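Farzana Samarakoon has spent three years trying to get machines to fold clothes, and she still does her own ironing. She works at Wivar, a small firm that writes software for household robots. We spoke on the phone in April.

Asked whether a machine can do the laundry yet, she says no. "It can do bits of it. Give it a towel on a bare table and it will fold the towel. Give it a heap of clothes in somebody's bedroom and you will be waiting a long time."

Cloth is the hard part, she says. A mug is the same shape wherever you put it down, but a T-shirt is never the same shape twice.

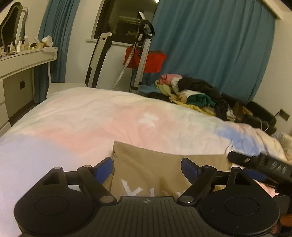

Wivar's software learns from people doing the job by hand, in ordinary homes. Her team went through 1,000 folds last winter and threw out a good many. "People stop to scratch their nose. They change their minds halfway. You have to decide whether that's part of folding."

Her colleague Ülle Kuusk, who joined us later in the call, used to work in the stockroom at Denden and thinks shops will get there first. "A shop folds the same jumper 20 times an hour. The table is the right height and the light is good. Your bedroom isn't like that."

How long, then, for the home? Kuusk wouldn't give a year. Samarakoon said she would be pleased with a machine that could pair socks without help. Their best run so far is 16 pairs before it needed a person to step in.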